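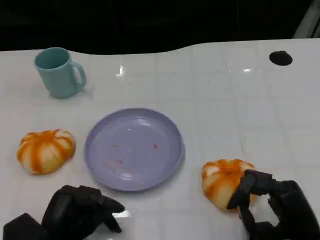

Mernent says the lavender plates will come up fine with a cold rinse and that I'm making too much of crumbs. Maybe. The Mernent people have been saying that since the first box of plastic tableware arrived, and they don't have to wipe it down.

Notebooks > Bench 3 > Tableware

Last updated: 2019-12-06

Still on the crumb question. Plate out on the white table, teal mug next to it, red-orange specks across the flat part of the plate. The Jolloner sheet calls this "light soil" and says one pass with a damp cloth should clear it. I have my doubts. A damp cloth pushes dry crumbs up against the raised rim and leaves them there, and then somebody signs the plate off as clean because the middle looks good.

What I did this morning: tipped the plate over the bin first, tapped it twice, then wiped. Better than wiping straight away, but I only tried it on one plate and I wanted it to be better, so don't lean on it. Lot 514 is what I used. Lot 212 has a slightly rougher face and I'd expect it to hang on to more.

The mug is a separate matter. Dralbridge wants it in the same test because it came in the same set. I don't see what a mug tells us about crumbs. Tea stains, yes, and we have no plan for tea. If they want it in, they can write down what counts as a pass.

The table doesn't help. It's glossy, the overhead lights bounce off it, and a small speck beside a bright spot is easy to miss. Văduva suggested judging everything from one side. Worth a try, though I suspect we'll just miss different specks.

To do before January:
- repeat tip-then-wipe on 3 plates from each lot
- find out whether "damp" means wrung out
- ask again about the mug

Recent entries
Dish cloths, second batch
Why the rim gets skipped
Drying rack, left side sags
Văduva notes on lighting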